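Lakia Repair and Reuse Workshop
Progress report to the Pelden Fund, second period

Summary

The workshop has now been open for two full periods. Between the start of the grant and the end of February we took in 1,034 items of small electrical equipment and broken them down, repaired them or passed them on. The target for the whole grant is 2,000, so we are slightly ahead of where we said we would be. The training side is behind, for reasons set out further down.

What we take in

Most of what arrives is household equipment: heaters, fans, dehumidifiers, coffee machines, a good many printers. We also have a standing arrangement with Atanasov, who clear offices and send us whatever they cannot sell. Their loads are mixed. In the last one there were control units from air handling equipment, which we had not dealt with before and which took longer than planned to sort.

Every item is logged at the door, given a number and put on the shelves by type. If it is safe to test, it is tested. If it can be repaired for less than the price we could get for it, it goes to the repair bench. Everything else goes to the stripping table.

The stripping table

We asked in our last report to move part of the equipment budget from shelving to tables, and you agreed. The new table went in at the start of this period. It is long enough for two people to work without getting in each other's way, and the white top has made a real difference with small parts. Screws and clips were being lost on the old brown benches.

The way of working is now settled. One person opens the casing and takes out the boards and the wiring. The wiring is kept apart from the boards from that point on, as the two are sold to different buyers and at very different prices. Short leads with their connectors still fitted are put by for our own repairs. Plain cable goes in the copper bin.
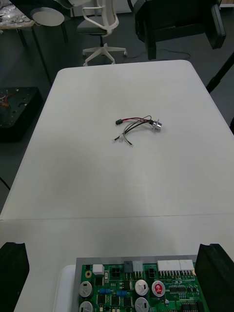 Boards are graded by hand. A board with its capacitors and connectors in good order is bagged and labelled with the number of the item it came from, so that the repair bench can find it again. During this period 53 repairs were finished using parts from our own stock, which saved buying them in. Boards that are cracked, burnt or badly corroded go straight to the scrap buyer.

We had hoped to sell tested boards online as well. This has not started. Testing takes more time than we allowed for, and Abundio Maldonado, who runs the repair bench, would prefer to get the stock list right first. I agree with him. We propose to leave online sales until the next period and will send revised income figures with the next claim.

Training

The plan was for 24 trainees by this stage and we have had 16. Three things held us up. The first course started a month late while we waited for the electrical inspection of the room. The evening course did not fill, mainly because the last bus back to Lurneneck leaves before it ends. We also lost a tutor in the autumn and it took until the new year to replace her.

The evening course has been moved to the afternoon and is now full. A further course is booked to start straight after it. If both run as planned we will make up most of the shortfall by the end of the grant, though probably not all of it.

Trainees spend their first sessions at the stripping table and move to the repair bench once they can identify the common parts and use a meter safely. Several have told us they would like more time on soldering. We have added one session and bought two more irons from the existing tools budget.

Spending

Spending is in line with the budget apart from two lines. Waste charges are higher than expected, mostly for plastic casings, which our previous collector no longer takes free of charge. Rent is lower, as the landlord gave us the first month without charge. The one roughly covers the other and we are not asking for any change to the total.

Next period

Finish the stock list and put it on the shared computer.
Run both afternoon courses.
Agree a written price with Atanasov for mixed loads, including control units.
Find a cheaper outlet for plastic casings.
Fit better lighting over the far end of the workshop.

The claim form and copies of invoices are attached separately. The item log can be sent on request.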